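透明收纳包到底好不好用？求大家说说真实感受

楼主：半糖芋泥
发表于 2024年6月16日

先交代一下背景。我最近在整理出差和旅行用的小包，家里各种化妆包、洗漱包、数据线包堆了一抽屉，黑的灰的都有，每次找个东西都要挨个拉开看一遍。上个月又因为找不到充电头差点误了车，一气之下决定全换成透明的，里面装了什么一眼就能看见。

逛了一圈发现透明包分好几种，最便宜的是热压边的那种，整个就是一片塑料压出来的，用不了多久边上就发白开裂，我以前用过，pass。还有一种是布包边的，就是透明料子拼起来，接缝和袋口用布条滚一圈，立起来像个小盒子。我一直觉得这种好看，尤其是米色滚边，放在浴室台面上干干净净的。

所以就下手了一个。放在桌上拍了一下，大家感受感受。

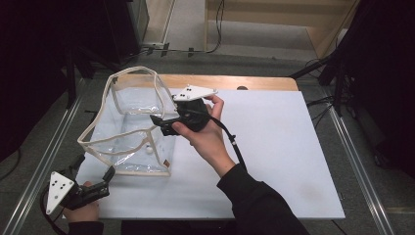
米色滚边的透明包，敞口状态，里面先丢了个小白球

说下我自己的感受：

立得住，这点我很满意。软塌塌的包放在台面上总是倒，这个空着也能撑开，手伸进去拿东西不费劲。

袋口不平，这个我有点介意。上沿的滚边一边拱起来一个尖，中间又塌下去，怎么捋都捋不直。不知道是寄过来的时候压的，还是这种包本来就这样。

透明料子反光挺明显的，对着灯的时候里面的东西反而看不太清，换个角度就好了。

想问问大家：一，袋口这种折痕有没有办法弄平？二，时间长了会不会发黄？三，拿来装洗漱用品行不行，还是只适合装干的东西？

先谢谢啦，我还想再买几个凑一套，等大家说完再下单。

1楼：阿圆不吃香菜
米色滚边真的好看！！我家是黑色滚边的，买的时候觉得耐脏，结果放在浴室里特别像五金店的配件袋，后悔死了。

折痕的话我的办法是吹风机，开温的那档，离远一点来回吹，等料子软了用手把边捋直，然后往里面塞满毛巾放一个晚上。千万别开最热的，我第一个包就是被我吹皱的，那一块到现在看出去都是花的，跟哈哈镜似的。

2楼：工具箱老赵
吹风机不推荐。你自己都吹坏一个了还推荐给别人……

温水泡就行，洗脸盆接半盆，手放进去觉得暖和但不烫的程度，泡一会儿捞出来擦干，里面撑上东西定型。受热均匀，比吹风机稳当多了。

3楼：阿圆不吃香菜
回复2楼：坏的那个是我开错档了嘛😂 后面几个都是吹平的，好好的。而且楼主这个滚边是布的呀，泡水里你不怕它晾不干？布条夹在缝里，外面摸着干了里面还潮，米色的还容易留水印子。

4楼：工具箱老赵
回复3楼：滚边那么窄一条，挂在通风的地方半天就干了。你拿来当洗漱包，早晚也是要湿的，怕这个就别买布边。

5楼：小满收纳日记
两位别吵，我两种都试过。折得不厉害的话根本不用加热，塞满东西放着就行。我的做法是找一本厚度差不多的书立在里面，上面那圈边用晾衣夹夹住，放几天就服帖了。天冷的时候慢一点，夏天很快。

楼主说的中间塌下去，我猜是袋口那一圈滚边缝得有点紧，布条和塑料的松紧不一样，缝完就会拱。这个属于做工，热处理能改善，但不可能跟尺子画的一样直。我自己是接受了，反正装满以后就不明显了。

6楼：楼主 半糖芋泥
回复5楼：书这个办法好，今晚就试！我先不动吹风机也不动水，从最温和的开始。

你说的缝紧了我觉得有道理，我用手把中间往外拉一下，旁边那个尖就跟着变样，确实像是布条在较劲。

7楼：木木搬家中
说到发黄，我有发言权。我有个透明包用了 2 年，放在窗台边上，黄得像泡过茶。同一批买的另一个放柜子里，还是透的。所以别晒太阳，别贴着窗户放。

另外别跟深色的东西挤在一起，我有一次把一条新的深蓝色毛巾压在上面，过了个夏天，包上染了一块蓝，怎么都擦不掉。酒精、牙膏、卸妆油全试过，没用。

8楼：南门卖花的
洗漱包我反对。我知道很多人拿来装洗漱用品，我也装过，问题是水汽出不去。牙刷放进去，拉链一拉，里面全是雾。后来我就只装面膜小样这种干的东西了。

楼主要是真想装洗漱用品，建议敞着口放，或者拿回房间第一件事就是把东西全倒出来。

9楼：工具箱老赵
回复8楼：那是你没擦干就往里塞。我出差装剃须刀、牙膏、洗面奶，用完甩干水再放，从来没长过霉。透明的好处就是漏没漏一眼看见，布的洗漱包洗面奶漏了半管你都不知道，等你发现的时候衣服也完了。

10楼：南门卖花的
回复9楼：出差早上赶时间谁还站那儿甩干水啊……你作息真好。

11楼：小满收纳日记
这个我站老赵一半。瓶瓶罐罐可以装，牙刷毛巾别装。牙刷单独套个透气的套子放外面。

12楼：橘猫住三楼
歪个楼，有没有人知道 Setberg 的透明包怎么样？我看它家有一套 4 个的，大小套着放，不用的时候收起来只占一个的地方，心动很久了。

13楼：阿圆不吃香菜
回复12楼：我有！料子比较厚，拉链顺，就是味道大。刚拆开那阵子我放阳台吹了好几天才敢用。最小的那个鸡肋，装口红都嫌浅，我现在拿来装钥匙。

14楼：橘猫住三楼
回复13楼：味道大到什么程度？我鼻子特别敏感，新买的浴帘我都受不了。

15楼：阿圆不吃香菜
回复14楼：那你可能会难受，跟新浴帘一个路数的。温水加一点洗洁精擦两遍会好很多，然后敞开晾着，别闷在快递袋里。

16楼：灰灰的抽屉
我用的是 Laneck 的，也是布滚边，用下来最先坏的是四个角。塑料和布条缝在一起的地方，针眼会慢慢扯大，尤其是装了重东西又拎着角提起来的时候。所以不管什么牌子，重东西别放，别揪着角提。

我现在拿它装线材，一个包装充电线，一个装转换头，一个装耳机和读卡器，出门抓起来就走。透明包装线是真的好用，比装化妆品好用，反正线也不会漏。

17楼：木木搬家中
回复16楼：装线+1。不过线还是要扎一下，不然透明包里一团乱麻，看得清清楚楚，更闹心。

18楼：南门卖花的
哈哈哈17楼说中了我不喜欢透明包的根本原因。不透明的包乱就乱了，拉上眼不见为净。透明的逼着你收拾，我买它是想偷懒的，结果多了一份活。

19楼：楼主 半糖芋泥
回复18楼：可是我就是需要被逼一下啊😭 我那一抽屉黑包就是眼不见为净的下场，前两天翻出来三支一模一样的护手霜，全开封了。

20楼：慢慢来的阿竹
楼主这个右下角那个棕色小标挺可爱的。我看别家的标都贴在正面正中间，特别抢眼。小小一个缝在下边的缝上就舒服多了。

问一下滚边脏了怎么洗？我就怕米色。

21楼：小满收纳日记
回复20楼：旧牙刷蘸点洗衣液，顺着布条刷，刷完用湿布擦掉泡沫，再用干毛巾夹着捏一遍吸水。粉底蹭上去的话先用卸妆水按一按再刷，直接刷会晕开。我的米色边用到现在有一点点旧，不算脏，反而比刚买的时候顺眼。

22楼：工具箱老赵
看到有人说一套一套买，提醒一句，先量抽屉。我媳妇之前一口气买了一堆，立起来比抽屉高一截，全都合不上，最后只能躺着放，那盒子形状就白瞎了。

23楼：楼主 半糖芋泥
回复22楼：！！！我还真没量，我现在就去。

……回来了，立着放刚好能关上，但是袋口那个拱起来的尖会刮到上面。所以这个尖我是非弄平不可了。

24楼：橘猫住三楼
哈哈哈哈哈哈那你还是去泡水吧。

25楼：阿圆不吃香菜
吹风机！温档！

26楼：灰灰的抽屉
也可以把顶边往外翻一小圈，翻下来就矮了，还顺便把塌的那块藏起来。我有个包就是这样用的，放在桌上当敞口的小筐，装发圈、夹子，拿起来特别顺手。就是拉链的款不太好翻，得看楼主这个口子是什么样。

27楼：楼主 半糖芋泥
回复26楼：这个思路我喜欢！我打算一个敞着放桌上装零碎，另外再买两个装线。洗漱的那个我再想想，听老赵和卖花的吵完我更纠结了。

今晚先塞书，夹子也翻出来了，过几天回来报告。

28楼：慢慢来的阿竹
蹲一个报告。顺便问问链接能私信我吗？

29楼：南门卖花的
同蹲。牙刷别放进去！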